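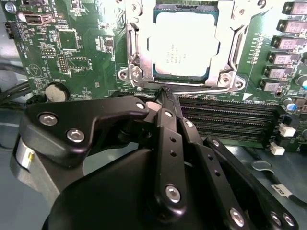
Processor socket and memory slots on a green board, Kiltwood bench.

Search this site Enter keywords
Home | Repairs | Interviews | Parts | Contact

The refurbishing bench at Kiltwood takes in retired workstations and server boards, mostly from offices clearing out storage. Neststead spoke with the senior technician there on 13 August 2025 about what gets checked before a board is offered for resale.

The socket comes first. "If the load lever doesn't seat properly, I stop," the technician said. "You can replace memory all day. A bent contact under the processor is a different class of job." The retention bracket is examined for distortion and its mounting screws for stripped heads, then the chip is lifted and the old paste cleaned off with isopropyl alcohol.

Memory slots are inspected under a magnifier and tested one at a time with a known good module. "Dust in the contact rows gives you intermittent faults, and those are the worst to chase. Compressed air, then a soft brush - never a metal pick."

Capacitors are judged by eye, then by meter where there is doubt. A domed top means rejection. Chokes rarely fail, in the technician's experience, though a cracked solder joint beneath one can shut down a supply phase under load.

Boards that pass run a memory test for 16 hours. The bench has processed more than 300 since October, and the colour of the tag on the antistatic bag records the result. Asked about grading, the technician was brief. "It works at full load or it goes to parts. We don't have a middle shelf."

Contact Neststead | Copyright 2025 Neststead | Back to top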